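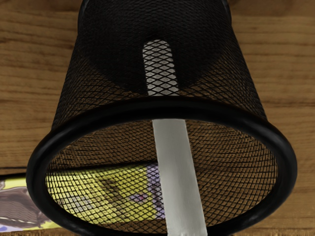 April
By the Obura handbook team
Reading time: 4 minutes

Section 2: Teaching the arm to tidy a desk

By now your Obura arm should be clamped down, powered up and talking to the Clunoter software. If it isn't, please go back to section 1, put the kettle on, and come and find us again afterwards. There is no hurry at all with any of this.

We are often asked whether a machine like this can really do the household chores yet. The fair answer is that it can do a few of them, slowly, with the right preparation and somebody nearby. Tidying a desk is a good one to begin with — the things on it are small and light, and most of them will survive being dropped. Laundry and washing-up are a long way behind, and we would rather you didn't try either with this model.

The hardest item on most desks is, oddly enough, the mesh pot or wastebasket. A person picks one up without a thought. To the arm it is a wall full of holes, and whatever lies behind it shows through, so a magazine on the table can look like part of the pot. When the pot has been knocked over on its side there is the further matter of where to take hold. We have had our best results by sending one finger in through the open mouth and lifting from within, and that is the method set out below.

Practising in simulation

1. Open Clunoter and choose the Trodau practice room. Everything in this section should be tried there before you let the real arm anywhere near your pencils.

2. Pick a table surface. Wood with a strong grain is harder for the software than a plain colour, and most of us have wooden tables, so it is worth practising on.

3. Put a mesh container on the table, lying on its side, with the open end towards the arm. Leave a printed item or two nearby if your own desk generally has them.

4. Set the arm speed to 10 per cent. It will feel dreadfully slow. Please leave it there for now.

5. Choose "Inside lift" and press Preview. The planned path of the finger is drawn on the screen as a line. It should pass cleanly over the rim and on towards the closed end.

6. If the line crosses the rim, move the approach point a little and press Preview again.

7. Press Run, and watch from the side view as well as from the wrist view. The wrist view is lovely for detail but poor for judging depth, particularly with mesh.

8. Repeat until you have made 40 attempts, moving the container a little each time. Clunoter keeps the tally for you in the corner of the window.

Note: A score of 80 per cent or better in the practice room means you may go on to the real desk. Expect the score to drop when you do. Real mesh bends, real rims are sometimes slippery, and the light in your room changes between breakfast and teatime in a way that the practice room's doesn't.

Caution: Do not use "Inside lift" on glass, china, or anything with a drink in it. Use "Outside grip" for sturdy cups, and move the delicate ones yourself.

Caution: Keep hands, sleeves and pets out of the arm's reach while the amber light is on — cats especially, who seem to regard the whole business as having been laid on for them.

If the arm stops part way

Press Pause first, then Back Out. The finger will withdraw along the path it came in by. Please don't pull the container off by hand while the motor is holding, as this can strain the finger joint. If Back Out fails twice, switch off at the wall, wait for the arm to go slack, and then slide the container free.

Replacement finger pads are sold by Zarkik in packs of 2. Fitting them is covered in section 5.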